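4.2 Accounts of the first hour

The second strand of the study concerns what people in the Puditz district did between the first report of gunfire at the Prorberg transit hall and the arrival of official instructions. Earlier work on mass-casualty attacks in urban centres has drawn heavily on emergency call logs and police chronologies. These sources are strong on the movement of responders and weak on the behaviour of residents and workers in neighbouring buildings, most of whom never placed a call. Our interviews were designed to address that gap.

We interviewed 46 residents and shop employees whose home or workplace lay inside the cordon. Interviews lasted between 40 and 60 minutes and were conducted in the participant's own home or, where preferred, at the offices of the Trurkard Centre. Participants were asked to recount the hour in their own order, and were prompted only where a decision to move, stay or contact someone had been mentioned without elaboration. All transcripts were coded by two members of the team working independently, and disagreements were settled by discussion.

The most consistent finding is that sheltering was organised around rooms without street-facing windows. Kitchens, bathrooms and storage areas were named far more often than stairwells, despite the stairwell being the location recommended in the municipal guidance then in force. Several participants described remaining in the kitchen well after the cordon had been lifted, and described returning to household tasks while still listening to the radio (Figure 3).

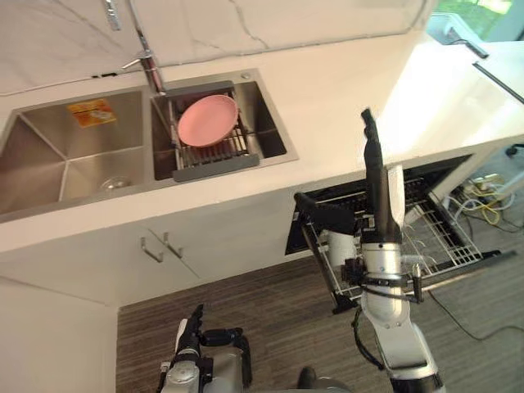 Figure 3. Kitchen sink and dish rack.

One respondent objected that the guidance had been written for people who were already outdoors, and that a family on the third floor with two small children had no practical means of following it. The same respondent added that the first text message told them to leave the area and the second told them to stay where they were, and that by then the neighbours had made up their own minds.

This complaint about contradictory instructions recurs across the transcripts and is consistent with the published timeline. The initial alert was issued on the assumption of a single attacker at the western entrance. It was superseded when shots were reported near the Çetinkaya arcade, but the first message was not withdrawn, and some handsets displayed the two in reverse order. Participants who received both tended to disregard official channels altogether and to rely on calls from relatives, building group chats and broadcast radio.

Reliance on relatives had mixed effects. In some households it supplied accurate information well ahead of the second alert, particularly where a family member worked in the transit hall. In others it passed on the rumour of a second explosion, which had no basis and which led at least one group of employees to abandon a locked storeroom and cross an open courtyard.
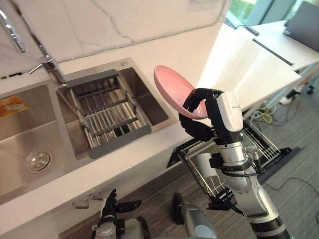 Figure 4. Kitchen sink, second view.

Age and length of residence also shaped the response. Older participants who recalled the October bombing of the old market hall were more likely to stay indoors without being told, and more likely to have called on neighbours living alone. Newer residents reported uncertainty about which exits led away from the hall, and few could name the assembly point assigned to their building.

These accounts have limits. Interviews took place after extensive media coverage, and participants may have absorbed details from broadcasts into their own recollections. Persons who had since moved out of the district could not be reached. The findings should therefore be read alongside the responder chronology in Section 4.1, with which they agree on sequence but differ on the timing of the second alert.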